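Two arms, a lot of kitchen stuff, and a number that keeps climbing

Last updated February 7, 2022
Print | E-mail
Reading time: 2 min

I spent a morning at the Skuvar lab in Pratden, and I came home wanting to reorganize my kitchen drawers. Let me explain!

Skuvar is the small outfit on the second floor of the old Faris building (the one with the terrible parking). They're trying to get a pair of robot arms to handle ordinary household things, and the way they're going about it is very hands-on. A person steers both arms through a little job — open this, lift that, put it back — and the whole thing gets recorded. Then they do it again with the pieces moved over a few inches. Then again. The recordings go into a learning system they call Rizvi, and Rizvi is supposed to pick up the general idea from all those tries.

When I visited, the count stood at 2285 recordings. Of those, 1218 were made in January alone, after the team went to longer shifts. They keep the fumbles too, by the way, tagged separately, and I was told the fumbles are some of the most useful ones they've got. I found that oddly cheering.

Each try is short. The person steering gets into a rhythm, and after a while you stop watching the arms and start rooting for whatever they're reaching for. There are eight people trained to steer, and they swap out often, partly for their wrists and partly so Rizvi doesn't end up copying one person's habits. One of them pulls drawers open very slowly. Another goes at it like the cookies are about to run out.

I got to try it myself, and I was awful. My first grab missed completely and my second one knocked the target over. Both are in the pile now, so if Rizvi ever turns clumsy, you know who to call. 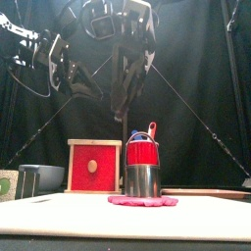

Both arms over the board at Skuvar, with the red box and the canister set out below.

The choice of objects gets more thought than I'd expected. They like things with different surfaces and different ways of being held, so a round knob one minute and a thin wire handle the next. Shiny metal is a headache for the cameras, I'm told, and that's a good argument for using plenty of it.

Next up is a fresh set of 900 recordings with new objects, and the team is still arguing over what goes on the list. I put in a word for the jar lid at my house that nobody in the family can open.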